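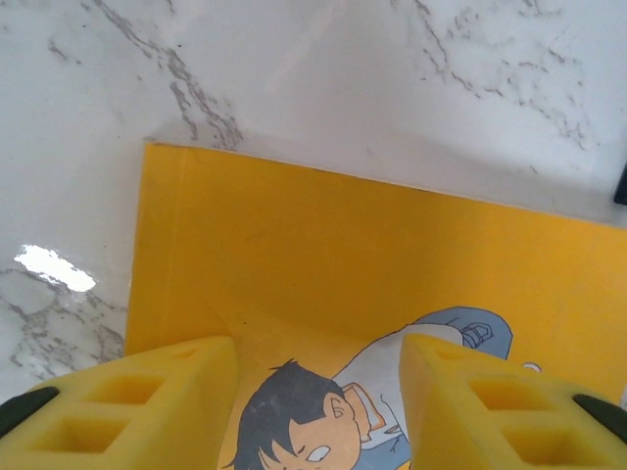 Luramen support heard it first from the Chaimongkol site, in a call logged in December: the gripper goes down on a flat book, stops, reports fault 428, and after a reset it does the same thing again. The operator on that call added that the arm had once kept pressing after the fault came up, and asked whether it was safe to reach in and pull the book out. It is not. Read the caution below before doing anything else.

12. Fault 428: Closing force reached, no object held

This section covers fault 428 on the Cirix arm fitted with the soft two-finger gripper. It applies to thin, flat items such as books, folders and magazines lying on a hard, smooth surface. For fault 428 on boxes or upright items, see section 16.

What the fault means

The controller has seen the fingers reach their closing force, but the gap between them does not match any item in the pick list. On a flat book this usually means one of the following:

The fingertips came down on top of the cover instead of beside it.
The approach height is set too low and the tips are bending against the surface.
The wrist camera has taken a printed picture on the cover to be the item itself, and the arm has centered on the picture.
Glare from a polished countertop has hidden an edge of the book.

CAUTION: Do not put your hand between the fingers while the status light is amber. The gripper holds its last commanded force after fault 428, and the arm may still be pushing down. Press the stop button and wait for the light to turn solid red.

CAUTION: Do not clear the fault from the tablet while anyone is within reach of the arm. Clearing it restarts the last motion.

Clearing the fault

1. Press the stop button on the arm base. Wait for solid red.
2. Turn the gripper release knob counterclockwise until the fingers go slack.
3. Lift the wrist by hand, using the gray handle only. If it does not move freely, stop and call service.
4. Slide the book out. Do not pull it out while the fingers are still touching the cover.
5. Look at both fingertips and both side pads. Replace any finger that is torn or stays bent when released. Fingers are replaced in pairs.
6. Turn the release knob back to its stop.
7. Step clear of the arm and choose Clear, then Home.

Note: If the arm does not home in nearly 2 minutes, the release knob is probably not fully closed. Repeat from step 1.

Correcting the cause

1. Put the same book back in the same place. Run Approach Only from the Test menu. The arm will stop above the book with the fingers open.
2. Open the wrist camera view and turn on Show Outline. The outline should follow the edges of the cover. If it follows a drawing or a block of lettering, go to Pick Settings and set Item Type to Flat, Printed.
3. If part of the outline is missing along a bright patch, move the lamp or lay down a Hilico matte mat. Lowering the camera exposure also works, but dark covers may then be missed.
4. Check that the open fingers are wider than the side you want to grip. If the book is too wide for the gripper, a straight-down pick will not work. Use Edge Slide, described in section 16.
5. Raise Approach Height one step at a time until the tips no longer bend when they come down.
6. Run a full pick at Low speed before going back to normal speed.

Note: Changing Item Type resets Approach Height to the factory value. Set Item Type first.

If fault 428 comes back after these steps, save the log before switching off the arm. The log is kept in memory only and is lost at power down.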